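Why Does Everything End Up at the Bottom of Your Backpack?

A backpack is a very simple machine for losing things. You put a pen in at the top on Monday, and by lunchtime it has gone to live at the bottom with a raisin.

Where do small things go?

Down, mostly. Every step you take gives your bag a little shake. Walk to school and back and you might take 1,492 steps, so that's 1,492 little shakes. Each one opens up tiny gaps between the things inside. A big book can't fit through a tiny gap. An eraser can. So the eraser drops a bit, and then a bit more, while the book sits on top looking innocent.

You can see the same thing in a box of cereal. The big pieces stay near the top and the crumbs collect underneath, ready for whoever gets the last bowl. (In my house that is always me.)

Try it yourself

Put some dry rice in a jar with a lid, drop three marbles in first so they're at the bottom, and shake the jar up and down. Keep going. The marbles should climb up through the rice. If they don't, use more rice, or a less tired arm.

What is in there, anyway?

Hicham Abdel Hamid teaches fourth grade at Erraji School, and every July, before the summer break, his class has a Big Empty. Everybody turns out their bag onto a cloth. One year the class total was 168 things that had no business being at school, including 11 single socks. Socks usually travel in twos, so somebody had some explaining to do.

Small things from different rooms love to get together. A pen belongs on a desk. A hair clip belongs in hair. A vegetable peeler belongs in a kitchen drawer, unless your math class is a lot more exciting than mine was.

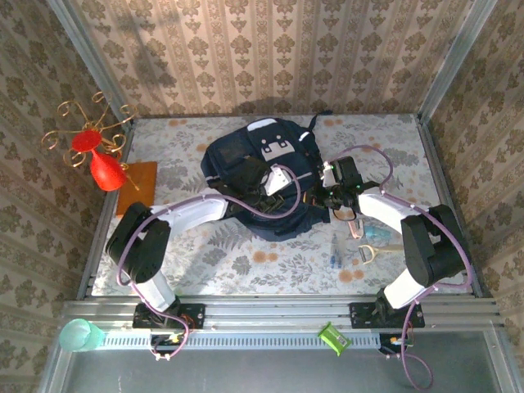 How to empty a bag properly

Spread out a cloth first, so the crumbs have somewhere to land. Take out the big things and then go in for the small ones. Check the front pocket. Check the pocket behind the front pocket, the one you forgot you had.

Now make piles: school, home and trash. A fourth pile called "maybe" is allowed, but it has to be smaller than the others.

When you pack again, put the small things in a pencil case or a zip pouch. Shaking can't sort things that are shut in together – well, it can, but at least they only get lost as far as the bottom of the pouch.

Heavy books go close to your back. Bananas go on top. Please don't find out why.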